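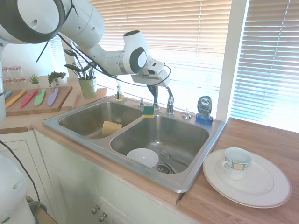
A dish task is too messy to grade, one reader of the Lucero league rules objected in August, and students would learn more from blocks on a clean table. I coach the Peltov club and I disagree.

Blocks hide the hard parts. A steel basin throws glare at the camera. A bowl lying tipped at the bottom of a deep sink has few good grasp points, and a spoon next to the drain has fewer. The gripper has to get down there without touching the faucet. Students who have only stacked blocks tend to treat the arm's path as solved. At a sink they have to plan it, cable included.

Grading is a fair concern. Our score sheet has 6 items, each pass or fail, and 2 judges fill it out separately. Where they disagree, the run is repeated. The Brornitz club uses 7 items and scores partial lifts, which I think invites argument.

Cost is the better objection. Our budget for the season was $3,350, and most of it went to grippers and spare cables. A block kit would have left money over. I would still spend it the same way. The league should keep the sink task and publish one score sheet for all clubs before the next season opens.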